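How to Read a Hiking Accident Report Without Being Fooled by It
Sep 12, 2025

Old accident reports have become a kind of campfire reading. People pass them around, argue about them online, and come away certain they know who made the mistake. I used to do the same. Then I spent two winters with the paperwork on the Pelden Ridge party, and I now trust maybe a third of what gets said about any group that didn't come back when it was supposed to.

What follows is the method I use. It is slow and it will ruin a few good stories for you.

Step 1. Find the earliest document, and stop reading everything else

Most of what you will find about an old accident is a retelling of a retelling. The Pelden case has a book chapter, two long magazine pieces, and more forum threads than I could get through. All of them lean on one typed summary put together well after the search ended. Behind that summary is the search log, and behind the log are the radio notes from the hut at Tamness. Those notes are dull. They are also the only thing written while people still didn't know how it would end.

Read them first. If you start with the magazine version, you'll spend the rest of your time looking for its plot.

If you can't get the earliest document, write that down at the top of your notes and keep it there. A fair number of confident theories come from people who skipped this.

Step 2. Put every statement in one of two piles

Take a sheet of paper and draw a line down the middle. On the left goes what somebody saw, heard, or measured. On the right goes what somebody concluded.

"Tent found with the entrance facing the slope" goes left. "The party left the tent in a panic" goes right. It sounds easy until you try it with a real report, where the two are often in the same sentence. "Skis were found thrown aside by the path" is a nasty one. Found by the path, fine. Thrown, who says?

When I did this with the Pelden summary, the left column was embarrassingly short.

Step 3. Check the heights against a map of the period

The summary gives the last camp at 1478 meters and the pass at 1697. Writers love that, a short climb in bad weather, so close and so on. But the map the party carried shows the pass at a different spot from the modern one, and the camp height was read off the modern sheet by someone in an office. I don't know what the real difference was. Neither do the people who have built whole arguments on it.

Get the right map edition. Libraries with a map room will usually scan a single sheet for a small fee. Mark every location from the report in pencil, and next to each one write who placed it there and when. If you can't say who, use a dotted circle.

Step 4. Build a timeline with holes in it

Use one line for each hour. Fill in only what comes from your left pile. Leave the blanks blank.

Your hands will want to fill them. The Pelden party left the hut in the morning, and the next thing anyone can prove is a camp. Every version I've read supplies a steady march, a lunch stop, and an argument at a fork. There is no lunch stop in the notes, and I couldn't find any source for the argument earlier than the book.

Also watch for clock trouble. Hut logs, rail stations and weather posts didn't always keep the same time, and a one-hour slip can turn a sensible decision into a reckless one.

Step 5. Be suspicious of the weather

The nearest station is rarely near. For Pelden it was down in Destville, 1283 meters lower than the pass, on the other side of the divide. People quote its wind figures to the decimal. Wind in a valley town tells you that there was wind in a valley town.

What you can use is the trend. If pressure dropped hard over a day, something was coming. How hard it blew on the ridge at six in the evening is a guess, and should be written as one.

Step 6. Treat gear lists as wishes

A route application lists what the group said it would bring. An inventory after the search lists what was found and handed in. These are different lists, and neither of them is what was in the packs.

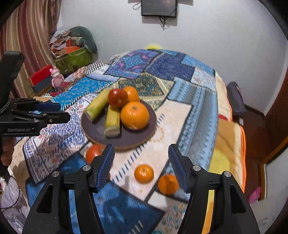 The Pelden application promises two stoves. One was recovered. From this, one popular theory gets a stove failure, a cold night, and a desperate move before dawn. It could be so. It could also be that they took one stove, or that the second is still under a snowfield, or that someone on the search team needed a stove. I've asked for the property receipts and was told they were lost in a move.

Step 7. Talk to witnesses, then wait

If anyone from the search is still living, ask for an interview, and ask about small things first. What did you carry? Who cooked? Where did you sleep? Save the big question for last, or don't ask it.

Trevor Lévesque taught me this after I had botched my first interview by opening with the tent. The man gave me the book's version almost word for word. He had read it too. Memory gets overwritten by print, and the most fluent witness may simply be the one who has been asked most often.

Go back a few months later and ask again. Keep both sets of notes, even where they clash.

Step 8. Write up the boring version

Mine runs to 97 pages, and the word "unknown" is on most of them. The Dumitrescu route guide, which repeats the stove theory as settled fact in its history section, turned down my correction on the grounds that readers prefer a clear account. I'm sure they do.

Number your sources, put the left-pile facts first, and keep your own opinion on a separate sheet with your name on it. Leave a copy of the whole thing, pencil map included, wherever the original records are held. Mine is in the reading room at Tamness, in the gray box under the window, and you'll need to ask for the key.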